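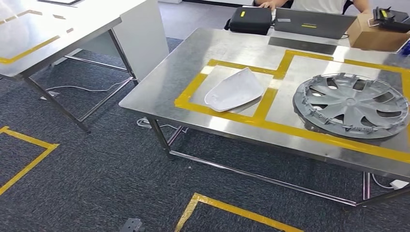 Mevurell steel work table, brushed top, yellow tape zones. Wheel cover and white plastic shell shown for scale, not supplied.

Mevurell Steel Work Table
Sold by Odex, Savetlow

We sell this table and we'll tell you what we think of it. The maker's sheet calls it "the last bench you will ever buy." We doubt that. It's a steel table with a flat top, four legs and crossbars low down, and people buy it for sorting, checking and laying out parts. It does that well enough that we keep it in stock.

The top
Brushed stainless steel. The sheet says "scratch resistant," and we'd ignore that phrase. Drag a wheel cover across it with the metal clips facing down and you'll leave a mark. Brushed steel hides light marks better than a polished top if they run along the grain, and not at all if they run across it. The surface is also fairly reflective, so a bench lamp pointed straight down will bounce back at you. Put the lamp off to one side.

Small plastic parts slide on bare steel more than they do on wood or rubber. If you need things to stay exactly where you put them, get a mat. The maker sells one. Any thin rubber sheet from a hardware store does the same job.

The tape
Marking out zones is the best thing you can do with this table, and it costs almost nothing. Two rectangles side by side, one larger than the other, give you a place for the trim piece and a place for the wheel cover, and whoever uses the table next can see at a glance where things belong. Measure your biggest part before laying the second rectangle – most people make it too small and end up with a rim hanging over the line.

Mevurell offers a "zone marking system" for $60. It's yellow tape and a plastic template. We stopped carrying it. Ordinary floor or lab tape sticks fine if you wipe the steel with rubbing alcohol first. Press the corners down hard, as they lift before anything else does.

The frame
The low crossbars stiffen the legs and give you something to stub a toe on. They're open, with no shelf, so anything you push underneath goes on the floor. That includes power cords. We'd pay for a cord clip or two on the back leg, but the maker has never offered one.

On carpet the table stands quietly and doesn't skate about. Heavy loads will leave dents in the pile. On hard floors use the rubber caps, and check them after the first month.

Load rating
The sheet claims 1,003 pounds. We have no idea where the last three came from. Nwosu, the other supplier in our area, lists a very similar table at 1,000, and neither company would send us a test report. For car trim, covers, tool cases and a laptop at the far end, the question never comes up. If you want to set an engine on it, ask for the report in writing and see how far you get.

What's in the box
Top, four legs, crossbars, bolts, rubber caps, hex key. No tape, no mat.

Returns
Unused tables can come back within 100 days. Used ones can't, and a top with tape glue on it counts as used. The next delivery is due in August.

Comments (3)

Had two of these side by side for over a year. Tops still flat. The glue from cheap tape is a pain to get off though, spend the extra dollar.

Is the surface magnetic? Sheet doesn't say.
Reply from Odex: Ours barely holds a magnet. Don't plan on using magnetic trays.

I bought the $60 kit before reading this page. It is tape.

This site uses cookies to remember your basket. By continuing to browse you accept our cookie policy. Accept | Settings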